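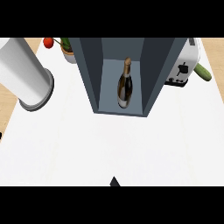

Fig. 2. Dark open-front cabinet on a white table, seen from above.

Section 3: Setting up a pop-up shop in Claltora

This section covers opening a temporary shop for a band, an album launch or an anniversary the record label has decided to have feelings about. You need a Claltora account with Manager rights and a stock list. If your stock list is a photo of a whiteboard, type it up first.

The sample shop used throughout is the Paracha store in Tasamberg, which opened in April and sold reissued tour shirts to people who had cut the sleeves off the originals.

3.1 Create the shop

1. Sign in and choose Shops > New > Temporary.
2. Enter the shop name. It prints on every receipt, so keep the band's preferred spelling, including any lowercase letters they feel strongly about.
3. Set the opening and closing dates. Claltora stops taking sales at midnight on the closing date.
4. Choose a sales tax region.
5. Press Save.

Note: You can extend the closing date later under Shops > Dates. You can't move the opening date once a sale has gone through, even if the sale was you buying yourself a keyring.

3.2 Load the stock

1. Export your stock list from Ridov as a plain spreadsheet.
2. In Claltora, open Stock > Import and select the file.
3. Match the columns. Claltora guesses, and it's usually right about price and usually wrong about size.
4. Check the item total at the bottom of the screen against your delivery note. The Paracha import came to 3,214 items.
5. Press Confirm.

Caution: Importing the same file twice doubles your stock. The extra shirts exist only in the software, and customers can't wear those.

If an item comes in several sizes, import each size on its own line and use the Group button to tie them together. Ungrouped sizes show up at the register as separate products in alphabetical order, putting Large ahead of Medium and Small at the very end.

3.3 Mark limited editions

Numbered prints, signed sleeves and colored vinyl need the Limited flag. It caps how many one customer can buy and blocks staff discounts.

1. Open the item and switch on Limited.
2. Enter the limit per customer. We suggest 2. One is for playing, and the other is for telling people it has never been played.
3. If the items are numbered, enter the first and last numbers of the run.
4. Press Save.

Note: Claltora assigns edition numbers in order of sale. Customers will ask for number one. Number one has almost always gone to the singer's mother. To hold back numbers, list them under Reserved before the shop opens. 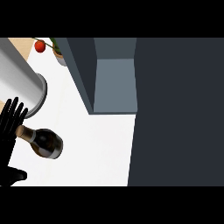

Fig. 3. White countertop, viewed at an angle.

3.4 Set up the register

1. Install the Claltora register app on your tablet and sign in with the shop code.
2. Pair the card reader. Hold its power button until the light blinks blue.
3. Connect the receipt printer and print a test page.
4. Ring up a test sale in Practice mode, then refund it.
5. Switch Practice mode off.

Caution: Please read step 5 again. Sales made in Practice mode take no money from anyone. Shoppers have been very understanding about this.

If the connection drops, the app keeps taking card payments and sends them when it's back online. A gray cloud appears beside the total while payments are waiting. Don't sign out until it clears.

3.5 Close the day

1. Press End of Day on each register.
2. Count the cash and enter the amount. Enter what is in the drawer, however much you'd prefer another number.
3. Add a comment to any difference. "Unknown" is accepted. "Drummer" is also accepted, but accounts will call you.
4. Email the report to yourself and to the label.

The report lists items sold and items left. When the Paracha shop closed for good, 2,073 items had sold, and most of the remainder were bucket hats. To send leftovers back to the warehouse, see Section 4, Returns and Regrets.

Section revised 2025-11-18 by Sobia Malik. Register steps checked by Shamim Memon, who would like it known that the blue light is more of a teal.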